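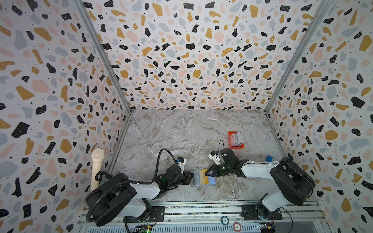 Visit to the student robotics workshop in Grodenton

December 5, 2023

Our evening class in basic electronics went to Grodenton last week to see the robot course at the technical school there. We were nine people and the bus took 39 minutes from Lirden, so it was an easy trip. I promised to write the report because I was the one who asked for the visit.

The school is behind the old Wuyts bakery. The entrance is at the back, and we walked one time around the whole building before we found it. The students waited for us with coffee and a kind of almond cake, and then we went up to the second floor, where the course has two rooms.

The card task

Every team in the course gets the same kind of work cell and must choose a task with small objects from daily life. The team we visited first has chosen cards. Their cell has patterned walls, with chips of black, mustard yellow and pink, and a floor that is printed like marble. Two arms stand at the front on a long metal rail, and each arm has a gripper with two fingers and a small white camera.

The job is to take a card out of a clear plastic holder. For a person this is one second of work. For two arms it is a question of who holds and who pulls. On the team's plan the left arm stays at the holder and the right arm takes the gold card by its edge. One student told us that in the first month they pressed too hard and the holder moved away over the table all the time. I liked that they spoke openly of this.

They control the arms by hand for the practice runs, and every run is saved. The goal for each team is 100 saved runs before the end of the term. The card team had 30 when we came. A run is counted only when the card is completely out and the holder is still on the table.

In the same cell there is also an orange-red box with white cards standing in it, and a blue cube at the right side. Poker chips lie on the rail, a 50 and a 5. Some in our group wanted to know if the chips are for betting on the results, and the students laughed but did not say no.

The second room

After this we went to the room for repairs. I found it the most useful part, maybe because it is closest to our own class. We were shown how to open a gripper, clean it and close it again, and two of us were allowed to try. The screws are very small - bring your own glasses if you need them for reading.

The teams will meet in February at the school competition in Bramimitz. Visitors can come in for free, but the hall is cold and there is no place to buy lunch. Our class would like to go together. If you want to join, please write your name on the list beside the door of our classroom, and write also if you can take other people in your car. The bus to Bramimitz does not go in the evening.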